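Sutherland College, Screen and Society
Student project report
Buppha Mahawong
November 11, 2022

How a small documentary tells the story of a town: a study of "The Runura Ferry"

1. Why I chose this film

My project is about a documentary called The Runura Ferry. It follows the last season of a river ferry and the people who depended on it. I saw it first in January, in the college library, and I wanted to understand why a film where so little happens kept me watching to the end. English is my third language, so I also had a practical reason: the people in the film speak slowly.

The film was made by a small company, Ekeva. The town of Runura had 3492 residents when the filming began and 2665 when the bridge was opened. These two numbers appear on the screen, the first at the beginning and the second before the credits. The film never says directly that the bridge is the cause. The viewer must decide.

2. Method

I watched the film 3 times. The first time I only watched. The second time I stopped after each scene and wrote in a notebook who was speaking, where they were and if there was music. The third time I turned the sound off. My teacher suggested this, and at first I thought it was a strange idea, but it was the most useful viewing for me. Without the voices I noticed how often the camera stays on the shore when the boat leaves.

I also read the director's notes in the booklet that comes with the disc, and two reviews from local newspapers. I wrote to Ekeva with four questions and did not receive an answer before the deadline.

3. What I found

The film has no narrator. All the information comes from the ferry workers, the passengers and some old home movies. In my opinion this makes the film feel honest, but it also makes it harder to follow. For example, I did not understand until my second viewing that the man who sells the tickets and the man in the home movies are brothers. 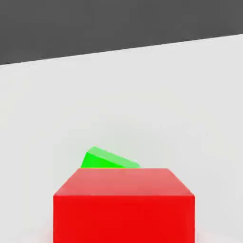
The music is used very little. There is a piano at the opening and again in the winter part, when the river is frozen and the ferry cannot run. In the rest of the film we hear the engine, the water and the radio in the cabin. One reviewer called this "a lack of confidence". I disagree with him. When the engine stops on the last crossing, the silence is strong exactly for the reason that we have listened to it for more than an hour.

The weakest part is the town meeting. The supporters of the bridge speak only for a short time, and the editing shows them mostly from far away. The ferry workers are filmed close, in their kitchens, with good light. I think the director had already chosen a side, and I would have liked to hear more from a nurse who says that the bridge will save her patients an hour of travel.

4. Difficulties

I wanted to compare the film with Flevico, an older documentary about a closed cannery, but the only copy I could find had no subtitles. I used it for one paragraph in my draft and later removed that paragraph. My draft was also too long, as the limit for this report is up to 3000 characters for the main part, and I had to cut most of my notes on colour.

5. Next step

In the next term I would like to interview people who have seen the film in a cinema, and ask them which side they think it takes.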